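The Dishes at the Drullum Kitchen
A little gallery by Sille Hjaltested

So I finally got around to putting up some pictures of the kitchen! A few of you have been asking ever since I mentioned that we swapped out the old brown counters, and I kept meaning to do it, and then it was December and there was a pile of dishes every single evening. So dishes it is. There are only three pictures (I'm picky, sorry), and I've written a bit to go with each one, mostly about the sink and the odd mix of plates and cups we've ended up with.

For anyone new, Drullum is the shared house over on the hill, five bedrooms and one kitchen, and I have lived in it long enough to have strong feelings about sponges.
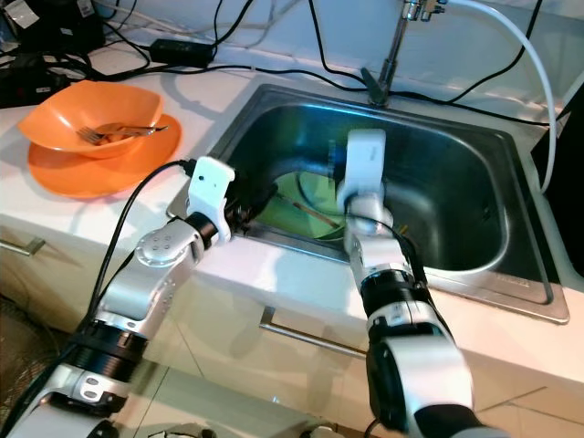 The green dish in the sink, steel rim and white countertop.

I love that green. It comes from the big box of mixed tableware I picked up at the Parkora clearance, 40 dollars for the lot, and I carried it home on the bus with the box on my knees and a soup ladle poking me in the ribs the entire way. Everything in it was a different color. Haziq wanted to take it back and get a matching white set, but I think a colorful plate makes leftovers look like you meant to cook them — and white shows every scratch anyway.

The sink came from Govindasamy, the kitchen place by the station. We went back and forth for weeks between steel and one of those heavy ceramic ones, and I'm so glad we went with steel. You can drop a cup in it and the cup lives! It does show water spots, so I give the rim a quick wipe with a dry cloth before bed. If I forget, I see them at breakfast and get annoyed at myself.

Now, the washing up itself. I was raised to do it in order: cups first, then plates, then forks and spoons, then anything greasy at the very end when the water is past saving. Teguh does it in whatever order his hand lands on things,

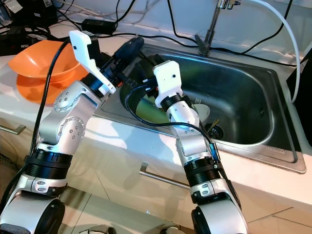

and I have tried to be grown up about it, because his plates do come out clean. What I can't get used to is the stacking. He leans plates on their sides so the water runs off, and I like to lay them flat in the basin with a bit of soapy water on top. We've sort of met in the middle. Plates can lean, forks go in a jar to soak, and the yellow stick thing gets washed by whoever used it (me, usually, it's great for iced coffee).

The other half of the job is getting bowls from the counter to the sink. You would think that's the easy part, it's one step! But a bowl can sit there all afternoon with the utensil still across it. The orange bowl and its saucer are the worst for this, mostly because everyone's favorite breakfast happens in them. I put up a note in the fall that said "it's right there" with an arrow. It helped for a while, then someone drew a face on it. 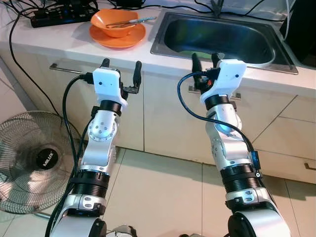
Thitima Mahawong wrote in to say that orange bowls get left out in her house too, and that she solved it by keeping a little soapy water in the sink from lunch until dinner, so people drop things in as they walk by. She also says to skip the note, because after a week it's wallpaper. I'm trying the soapy water thing starting tonight and I'll let you all know how it goes.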